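Last updated in September, by whoever had the laptop. I look after the questions inbox for our student robotics club, and these are the ones I get over and over, so I finally wrote them all down. If yours isn't covered, come by on Monday after class and ask me in person!

## Do I need to know how to code?

Nope. I'd never written a line when I joined, and my first month was mostly labelling cables and losing hex keys. If you can already code, great, we'll put you to work. If you can't, you'll pick it up from whoever's sitting beside you (bring snacks, it speeds things up).

## What are you working on this year?

We've entered the Hustovham Shelf Challenge, which is all about getting a robot arm to handle books - picking them up off a pile, standing them in a row, putting them back where they belong. It sounds easy until you try it. A paperback flops, a hardcover slides, and a tall skinny book tips over if you so much as look at it.

## What does practice look like?

Mostly it's one person driving, one person watching the arm, and one person writing notes nobody can read later. We swap every 8 runs so everyone gets a turn. The log says we've done 1,607 runs so far and the goal is 2,000 before the competition, so there's plenty left for new members. 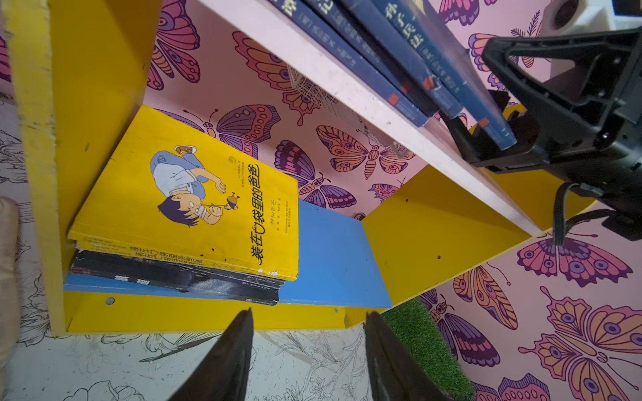

**Illey Student Robotics Club - Shelf Team**

The yellow shelf is my favourite practice spot, partly for the butterfly wallpaper. I like starting with the book on top of the pile, 装在口袋里的爸爸, with the boy on the cover holding a tiny figure in his hand. Its edges are pretty worn. The navy ones leaning on the upper shelf are a different job, and 孙子兵法 is the one I always want to try first.

## Why all the patterned wallpaper and flooring?

Because real rooms have patterns in them! If the software only ever sees plain white walls, it gets very confident and then falls apart in somebody's actual bedroom. We'd rather it got muddled at practice, where we can fix it.

## Do the books have to be in English?

Not at all. The challenge rules don't care about language, and we want a good mix of covers and spines. If you've got old books in any language that you don't mind getting bumped around, please bring them in. Just don't lend us anything you love.

## What's Plekon?

It's our name for the control program. Older members wrote most of it, and the comments are a bit of an adventure. You don't have to touch it in your first term unless you're keen. The how-to is in the shared folder - read the page on the stop button before anything else, please.

## Can I drive the arm on my first day?

Yes, with someone next to you. You do the safety talk first, tie back long hair, take off anything dangly, and keep your hands out of the shelf while the arm's powered. After that it's all yours for a few runs.

## How much does it cost?

Joining is free. Travel to the competition is separate, and we do a bake sale and a bottle drive to bring that down. Last year's fundraising came to $3,595, which covered the bus and a truly silly amount of pizza.

## Where do I find you?

We're in the Salinas workshop, down the hall from the vending machines. Doors open at 3:30 and we pack up by 6. If the door's shut, knock loudly, we've probably got music on.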